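Subject: Re: [assess-practice] Giving feedback on 360 reports to a whole team
From: Khalil Nseir
To: assess-practice list

Dear all,

I waited some days with my answer because I wanted to look in my notes first. I quote the part of the earlier message that I want to discuss.

> We have bought the Ulico 360 questionnaire for our managers. Each
> manager gets ratings from colleagues, from direct reports and from
> the boss. The director now wants one group session where everybody
> opens the report at the same time and we talk about the results
> together. He says it saves time and builds trust. I have only
> 2 weeks to prepare. Has anybody done this? Is it a good idea to
> show the names of the scales with the lowest scores on the screen?

My short answer is: please do not let people open the report for the first time in a group. I did it once, at Clerton, with 12 team leaders, and I would not do it again. Two of them did not speak for the rest of the morning. One spoke very much, but only to explain why his raters were wrong. I had planned 20 minutes for questions and I got none.

Since then I work in the following order. I use it with small teams, so maybe it must be changed for a bigger company.

1. Individual talk first

Every person gets the report in a private talk with the coach. I take one hour, and I do not send the report by e-mail the evening before. I know that some colleagues on this list prefer to send it before, and I respect this. In my experience people read the written comments at night, alone, and they try to guess who wrote each one.

In the talk I start with the gap between self-rating and the ratings of others. A big gap on one scale is more useful to discuss than a low score on many scales. If the person rates himself lower than the others do, I also spend time on this, it is not a "good" result that we can skip.
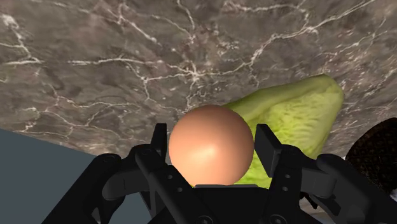
2. A pause

I leave at least 8 days between the individual talk and any group meeting. During this time I ask each person to choose one behavior, not a scale name. "Listening" is a scale name. "I let Monday's speaker finish before I open my laptop" is a behavior. It sounds small but the raters can see it.

3. The group session

In the group I never show individual scores. I show the team average only if there are enough people in the team that nobody can calculate the score of another one. With four managers I would not show it at all. So for the question about the lowest scales on the screen: for one person, no. For the team as a whole, yes, if the group is big enough and if you show the highest ones next to them.

Each person may say which behavior he or she has chosen, and may also pass. I say this rule aloud at the beginning, and I ask the director to go first. At Prelgate the director chose something very honest about interrupting people, and after this the others talked quite freely. 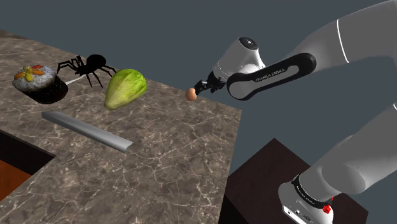

There is one more point about the word "trust" in the message. The raters were promised something when they filled in the form. Usually the invitation says that comments are anonymous and that the results are for development. If the director now sits in the room and sees the reports, this promise is changed after the fact. I would read again the exact text of the invitation before deciding anything. If it is not clear there who receives the report, I would ask each manager in writing.

About the norm group, which was asked in a different message: our local norm has 600 people, most of them from production and logistics. For a hospital or a school I would be careful with it and look more at the differences inside one report. Chornovol has a short text about this in the list archive, under "small norms". I found it very helpful, although I do not agree with the part on cut-off scores.

I have a one-page guide for the individual talk, with the opening questions and the form for the chosen behavior. It is in French and in English, the English one is my own translation, so please excuse some strange sentences. If you want it, write to me directly and not to the list, as attachments are removed here.

May I also ask something in return? Does anybody repeat the questionnaire with the same raters after half a year? Our client wants this in January and I am worried that many raters will have changed department by then. I would like to know how you handle it in the report, and if you compare the two results at all.

With kind regards,
Khalil Nseir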